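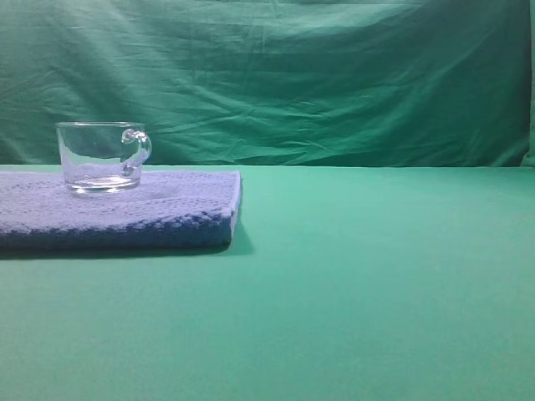 Creased green fabric backdrop

PRESS RELEASE
For immediate use, 26th January

Ellbridge phone users' group questions claims made for scam text filter

The Ellbridge Phone Users' Group has today published its findings on Drivivitz, the text-filtering app that Brandberg has been selling to its mobile customers since September. Brandberg says the app "ends the scam text". We put it on 40 phones belonging to our members and left it there for 8 weeks. It did not end the scam text.
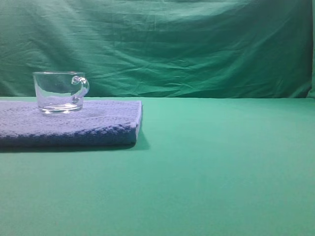

M. Visser

Members forwarded every message the app had sorted, along with every one it had let through, and we read the lot. There were 3000 of them. Some of the junk was caught, and we are happy to say so. Fake parcel notices with a long, odd-looking web address mostly went where they should. The "Hi Mum, I've lost my phone" kind mostly did not. Those carry no link and read like something a child might well send, and the app seems to have very little idea what to do with them.

What bothered us more was the other pile. Drivivitz hid appointment reminders from a dentist, a collection code for a pair of boots and several messages from a school. They went into a folder called Quiet, two menus down, with no alert of any kind. One member found out she had been offered an earlier hospital slot only after it had gone to someone else.

Brandberg's advertising says the app "learns what matters to you". We asked how. The reply said that it learns over time. We asked how much time, and whether the learning happens on the phone or on a computer somewhere else, and were sent a link to the same advertising.
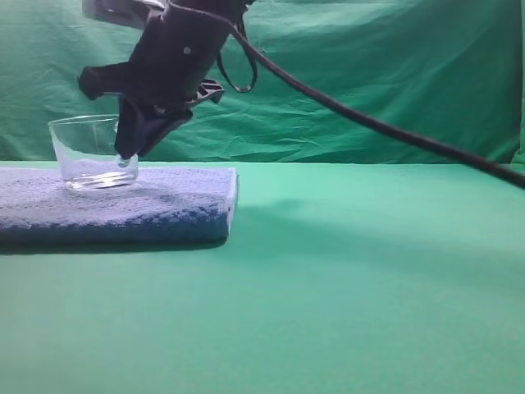
M. Visser, Press and Research, Ellbridge Phone Users' Group

That second question is worth an answer. To sort your texts the app has to read them — bank codes, family rows and all. The privacy notice says message content "may be processed to improve the service". It may be that this is harmless. We would like to see it written down in words that an ordinary customer can follow before anyone is asked to press Agree.

Then there is the price. The app is free for 2 months, after which the charge is added to the monthly bill unless the customer cancels. The cancel button is on the website and is missing from the app. Brandberg calls this "a simple process".

We are not telling people to delete Drivivitz. Ours was a small test among people who already take an interest in this sort of thing, and other phones may do better or worse. Anyone using it should look in the Quiet folder every day or so, and should still treat a message asking for money as suspect, even when it lands in the main inbox. 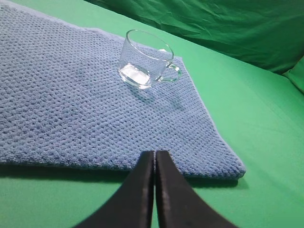 Light-blue textured towel on a green tabletop

We have asked Brandberg to do the following:

Publish the number of genuine messages the app hides, as well as the number of scams it claims to stop.
Say plainly where messages are read and how long they are kept.
Put the cancel button in the app.
Drop the word "ends" from its advertising.

Brandberg has told us it "welcomes all feedback". We will print any fuller reply on our website, unedited.

ENDS

Notes to editors

The Ellbridge Phone Users' Group is paid for by its members and takes no money from phone companies or app makers. Members' messages were read with their consent, and the copies have been deleted. The full findings, including the wording of our questions to Brandberg, can be had from the group's press desk on request.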